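Robot Teleoperator, Household Object Handling (part time, paid)

Posted May 22, 2020
By Nadja Lehner

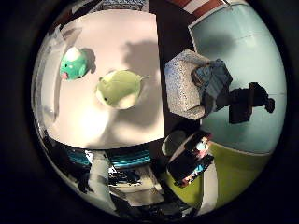 Kudville is hiring operators for a picking and sorting kit that goes by the name Zorkent. The kit is a small arm with a two-finger gripper and a wrist camera, sold to labs and small shops that want to try handling soft and odd-shaped goods without building their own setup. Before each release we have people drive the arm by hand through a long list of short tasks, and the recordings are used to train and check the software.

We need operators for the next release. No robotics background is required. Past operators have come from retail, dental assisting, truck repair and school kitchens.

The work

You sit at a desk with a hand controller and a monitor and move the arm through one task at a time. A task might be picking up a plush toy and setting it down in a marked spot, moving a box, or folding a cloth. Most take less than a minute. After each one you mark it as good, bad or unsure and add a short note if something went wrong. Then you reset the table and start again.

The current list has 313 tasks. Plush toys and cloth make up the largest part of it. They change shape when the gripper closes, and the last release did poorly on them, so expect to spend a lot of your time there.

You will also be asked to fill out a short review of the kit at the end of each week. We want to hear about the controller, the camera view and the manual. The wrist camera has a very wide lens and the picture bends toward the edges. Most people need a day or two to get used to it. If it gives you headaches, tell us and we will move you to labeling work at the same rate.

Hours and pay

Shifts are four hours, morning or afternoon, Monday to Friday. You choose three, four or five shifts a week and keep the same pattern for the whole period. Pay is $400 a week for five shifts and is adjusted for fewer. Training week is paid in full. The contract runs through December and may be extended.

What we ask for

Steady hands and patience with repeated work. Normal or corrected vision in both eyes. You must be able to sit for an hour at a stretch and lift 20 pounds. Written English good enough for short notes. You must be 18 or older and allowed to work in the United States.

Operators work one to a room. Controllers and desks are wiped down between shifts, and masks are required in the hallways.

How to apply

Send a resume or a plain list of past jobs to Farzad Karimi at the Kudville front office, with the shifts you can work. Put "Zorkent operator" in the subject line. A cover letter is optional. Those we invite will do a 30-minute paid tryout on the arm. We reply to everyone, normally within two weeks.

Recent postings

Field Technician, Barkura Conveyor Line
Labeling Assistant, Evenings
Liao Gripper Pads: Testers Wanted
Warehouse Associate, Kit Packing and Returns
Technical Writer, Zorkent Manual (contract)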